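So I promised an update on the robot situation at work, and June is nearly over, so I'd better get to it. Quick catch-up for anyone new – I work for Kariuki, we look after staff kitchens and short-stay apartments, and this spring the company signed up with Dronodent to have robots do the restocking and the fridge checks. Before a robot sets foot (wheel?) in a real kitchen it practices in a simulated one, over and over. My new job is to sit at a screen and go through those practice kitchens to flag anything that doesn't match how we'd really do it.

I was pretty grumpy about it in the beginning! I've spent 7 years on my feet, and sitting in a chair all morning made my back hurt worse than hauling milk crates ever did. But I know kitchens, and that counts for more than I expected. Last week I got through 499 kitchens out of a batch of 700, and I was so proud I bought myself a donut. 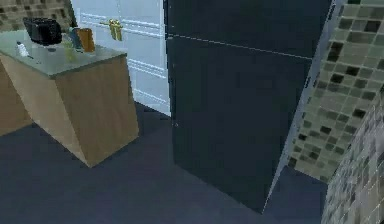
What I do miss is people. On the old route I'd talk to everybody, and they'd tell me the oat milk was going too fast or the dishwasher was making that noise again. Now those complaints go into an app called Stakon and come back to me as a ticket number. Ticket 858 just said "fridge." Fridge what??

The hours are better, I'll give them that. I'm home by 3:30 and I haven't lifted anything heavy in weeks. A few of the route folks are worried about their shifts though, and I don't blame them, because all we've been told is that the Ulasham building goes first and the rest "will be reviewed." I've asked twice what that means and I'm going to ask again at the next staff meeting.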